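Guides > Celosdale Unit 506 > Bedroom > Section 4

Overview Kitchen Bedroom Laundry Checkout

4. Clearing clothes off the bed

The bed in 506 is for sleeping. By midweek it is usually a wardrobe. This section returns it to its original purpose, and takes less time than you will spend putting it off.

Before you start

Bring the white plastic basket with the slotted sides. The tall Jala hamper belongs in the hall closet, where it has been blocking the vacuum since April.

4.1 Find everything. Dark things on the white duvet are easy. White socks are not, so run a hand over the folds.

4.2 Check between the pillow and the nightstand.

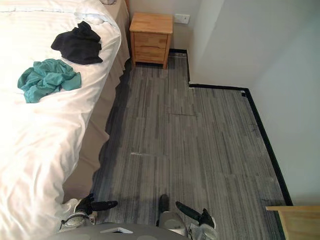 Tuncer adds that a shirt left on the duvet overnight counts as laundry in the morning, whatever its owner says about having worn it for only an hour. The guide accepts this ruling.

4.3 Empty the pockets. Coins go in the top drawer of the nightstand. Receipts go in the trash, including the one you think you might need.

CAUTION: Do not shake clothes out over the carpet. The carpet keeps what it is given.

Loading the basket

4.4 Set the basket on the light wooden board on the floor. The board is there to give it a flat base and should go back under the bed when you finish.

4.5 Put in one garment at a time. Dropping the whole armful at once is quicker – and so is picking half of it up again.
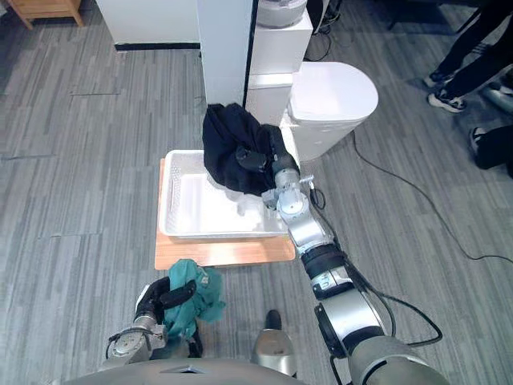

4.6 Tuck in sleeves and hems that hang over the rim. A trailing sleeve will find the door handle on the way out.

NOTE: The basket is shallow. If the pile rises above the sides, make 2 trips. Pressing down with a knee voids our sympathy.

4.7 Carry the basket by its handle cut-out to the Flenport washer and continue with Section 5.

4.8 Smooth the duvet. Sitting on it to admire the result means starting 4.8 over.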